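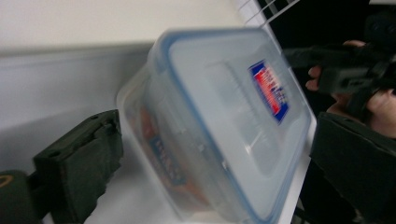

A lidded box with a pale blue rim.

Packed lunches at Lilumari holiday club: your questions

What should I send?
A cold lunch, a drink and one small snack for mid-morning. We have 87 children booked for August, bless them, so please do write your child's name on everything, lids included!
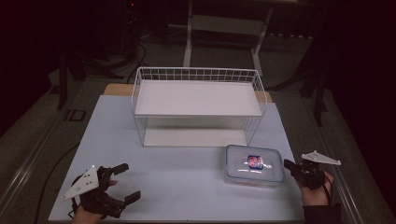 Water bottles can be topped up whenever they like, and there's squash at tea time too.

Can you warm food up?
I'm afraid we can't — the kitchen at Vumar Hall is shared, and we only have use of the sink and the fridge.
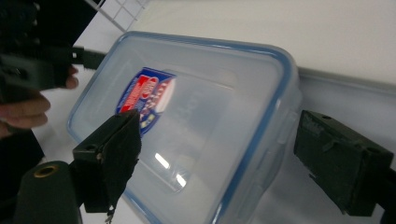 Clear food box with a label on the lid.

What about nuts?
Please leave them at home, and that goes for peanut butter and the chocolate spreads as well.
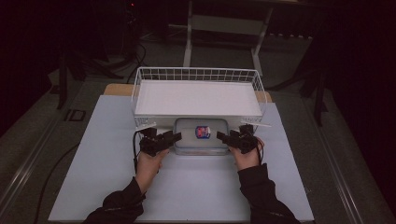 What time is lunch?
We sit down at 12, or a little after if the morning's games have run on, and everyone gets as long as they need to finish.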